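Wanted: people who doubt that brain training works (and a few who don't)
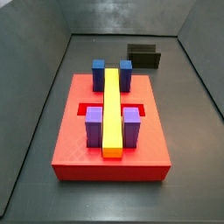 If you have ever paid for an app that promised to sharpen your memory, you will know the pitch. Five minutes a day, a cheerful chart going up, and by spring you are meant to be remembering where you left your keys. I paid for one myself. I got very good at its games and still lost my keys.

We are looking for 100 adults to take part in a plain, rather dull test of whether daily puzzles do anything for everyday memory. I say dull because most of the studies quoted in the adverts are small, short and paid for by whoever sells the puzzles. Ours is paid for by the Wedside adult learning fund, which sells nothing and has told us in writing that it doesn't mind what we find.

What you would do
Half of you will use Rirareo, a set of short puzzles on a phone or tablet. The other half will read a magazine article of the same length each day. You don't get to pick. Everyone comes to our rooms at Joshi House twice, once at the start and once in April, for memory tasks such as shopping lists, names and faces, and directions to a place you haven't been.

Please don't expect to feel cleverer. A first round, run by Ctibor Hrubý, ended with plenty of people saying they felt sharper. Their scores had barely moved, and the magazine readers said much the same.

Who we want
Anyone over 50 who lives within reach of Wedside and can read English comfortably. You can't take part if you have used a paid brain training app in the past year, or if you work for a firm that makes one. Believers are welcome – we have too many sceptics on the list already, me included.

What you get
£100 in total, half after each visit, plus bus fares. You may drop out whenever you like and keep what you have been paid. Your own scores will be posted to you if you ask, though one person's scores mean very little.

How to apply
Ring Kusum Gautam on extension 254 through the Joshi House switchboard, or leave your name at the front desk. Closing date 28 July 2022. Questions about how your details are kept should go to Ashok Lodhi at the same address.

Aarti Ahuja
Study lead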